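The Small Business of the Rubber Duck

Mwende Ogola buys rubber ducks for a living, or for part of one. Her shop, Flukalton, sells bath toys, soap dishes and towels from a storefront on Briggs Street, and in a good month the ducks pay the rent. The wall behind the register holds 292 of them. There are more in the stockroom.

"People come in for a towel and leave with a duck," she says. "It doesn't happen the other way."

The ducks that sell best are the plain ones. Ogola has tried pirate ducks, wedding ducks and a chef duck with a molded hat. They move in December and then sit. Solid colors sell all year. Yellow is still first by a wide margin, followed by blue, then green, with red a distant fourth. Parents tend to buy one of each so that brothers and sisters can tell theirs apart, and this is why she stocks the colors in sets of four.

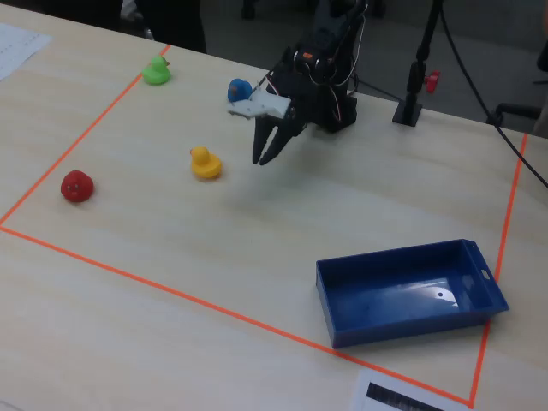

Green, yellow and blue ducks with a round red toy and a blue tray.

A plain duck is a simple product. Most are vinyl, made in a hollow mold that is heated and turned until the inside is coated. The body comes out in one color. The beak and eyes are painted afterward, and this is where cheap ducks give themselves away. Ogola checks every carton for beaks that have wandered up the face and eyes at two different heights. She looks next at the seam, then sets the duck in a sink of water and lets go. A duck with too much material on one side will roll over.

She sends back any carton with more than a few rollers in it. Her last big order, placed in April, was 1,000 pieces from a wholesaler called Trundau. The yellows were fine. The reds floated on their sides, and it took five weeks to get a credit for them.

Size matters more than shoppers expect. A small duck fits in a child's hand, and a few of them fit in a shallow tray, where they can drain after the bath. Ogola sells a plain plastic tray for this purpose and says it outsells every net, suction bag and hanging basket she has carried. Nets get tangled. Suction cups let go of the tile at night and wake people up. A tray sits on the edge of the tub or on a shelf, and a child who is old enough to stand can put things in it. 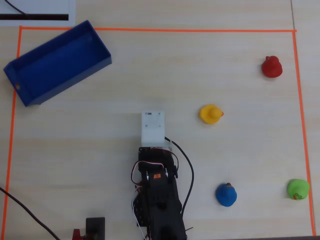
Keeping Them Clean

The most common complaint about bath ducks has to do with the hole in the bottom. The hole lets a duck squirt and squeak, and it also lets in water that may stay there for weeks. Black flecks in the bathwater are usually mold from inside the toy. Once it's there, Ogola recommends throwing the duck out.

For new ducks, she suggests squeezing them empty after each bath and standing them somewhere with moving air. Some of her customers seal the hole with a dab of hot glue on the first day. The duck will no longer squirt, but it stays dry inside. She now orders a line called Heven that comes with no hole at all. It costs a little more, and she says the squeak is missed for one bath.

The outside needs less attention. Warm water and dish soap will take off soap film, which is what makes an older duck look dull. Bleach can fade the paint on the beak. Sun does the same to the body, and red fades fastest. Ogola keeps one faded to pale pink by the register to show people what a windowsill does.
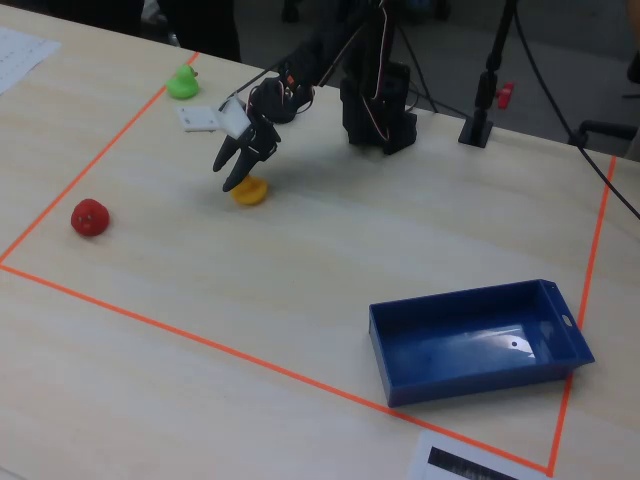
Ducks also get used well away from the tub. A preschool teacher who shops on Friday afternoons buys them for sorting and counting, along with a tray for each table. Children match colors, line the ducks up, hide one and guess which is gone. They are easy to grip and easy to wash, and a dropped one does no damage. Ogola says school orders now make up close to a fifth of her duck sales.

Then there are the collectors. Her most serious one owns 532 and keeps a written list so he doesn't buy doubles. 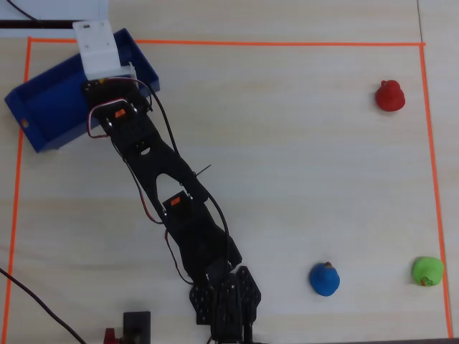
He won't touch the plain colors, and Ogola doesn't try to sell them to him. Her own collection at home is smaller, some 20 ducks, mostly factory mistakes she pulled from cartons over the years. One has its beak painted on the back of its head. It floats perfectly well, and she has turned down two offers for it.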